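Clodaleck Brings Folding Office Chair to Small Workrooms, Spare Bedrooms and Shared Halls

Clodaleck today introduced the Tera, a black office chair on casters that folds for storage. The chair goes on sale in January through the Clodaleck website and at Vekeletti furniture stores.

The Tera has a tall mesh back, a padded seat and two armrests. The seat folds up so that the chair takes less floor space between uses. Clodaleck designed it for rooms that serve as an office for part of the day and something else for the rest of it.

"Most of the people who write to us don't have a room they can call an office," said Ludivine Hoarau, head of product at Clodaleck. "They have a corner, or a table they share with the rest of the family. They asked for a real desk chair that they could put away at dinner time."

Work on the chair began after a customer survey that drew 2339 replies. Storage was the most common complaint, ahead of price and seat comfort. Many people said they had gone back to a kitchen chair after a few months - the office chair they bought was always in the way.

The Tera weighs 19 pounds and supports up to 300 pounds. It comes assembled. The mesh back, the seat pad and the casters can be replaced at home, and Clodaleck will sell all of them as spare parts.

Before the launch, Clodaleck placed 100 chairs with customers and with Endale, a shared workspace that clears its main room every Saturday for dance classes. Ibsa Tamiru, who manages the space, said the chairs now go into a storage closet that used to hold only half as many.

"Setting up on Monday morning used to take us almost two hours," Tamiru said. "Now one person does it before the first members come in. I would have liked a lighter color, and I told them so."

Clodaleck said other colors are being considered but gave no date. At launch the chair will be sold in black only.
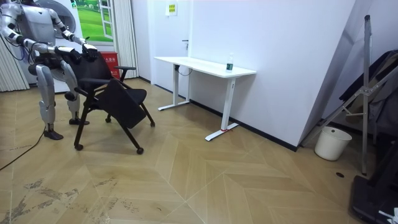 Does the Tera have to be folded every time it is put away?

The chair can be left open and rolled under a desk like any other office chair. Folding is only needed when the floor space is wanted for something else.

Orders placed through the website ship in one box. Vekeletti stores will have a floor model that shoppers can sit in and fold for themselves. Stores and workspaces that want to order in quantity can write to the Clodaleck trade desk, which also handles spare parts for business customers.

About Clodaleck

Clodaleck makes chairs, desks and storage for homes and small workplaces. Its products are sold online and through furniture stores.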